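Grestix Feeder Load Data, README

Last updated: 28 Aug 2025

What is in this package

This package contains load measurements from the low-voltage network in Ostow. The network has one substation, Pickering, and 9 feeders that leave from it. The meters wrote one value every minute. For each feeder you will find active power, reactive power and voltage on three phases.

The data was collected for testing short-term load forecasts. We also use it to check the battery dispatch rules in Mestico, our control program for small grids. You do not need Mestico to read the files.
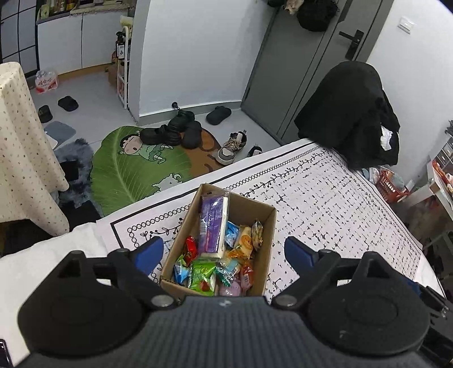 Files

feeders.csv: one row for each feeder, with cable length and rated current
load_minute.csv: the measurements
events.csv: switching events and outages, 223 rows
meters.txt: notes on the meters and their settings

All times are in UTC. Please be careful with this, the older version used local time and several users had a shift of one hour in their plots. The decimal mark is a point. An empty field means that the meter sent nothing. A zero is a real zero.

Known problems

Feeder 4 has a gap in February, when its meter was replaced. The new meter has a different current transformer ratio. We have corrected the values after the gap, but a small step in reactive power can still be seen.

Voltage on phase 2 of feeder 7 is too low by a constant amount. It is not corrected in the files.

Roughly 4,000 rows are marked with quality flag 2. These values were filled by linear interpolation and should be left out if you train a model on peaks. 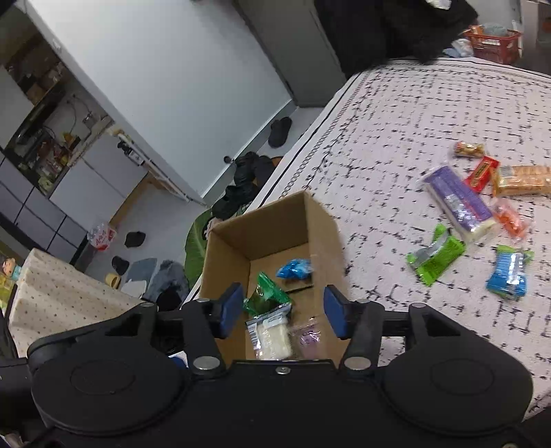

Open cardboard box next to the bed, with packets inside.

How to load

Read feeders.csv first and join on the column feeder_id. The file load_minute.csv is sorted by feeder and then by time, so it can be read in parts if memory is short.

License

Free for research and teaching. For commercial use, please write to us before you start. If you find an error, open an issue and give the feeder number and the time in UTC.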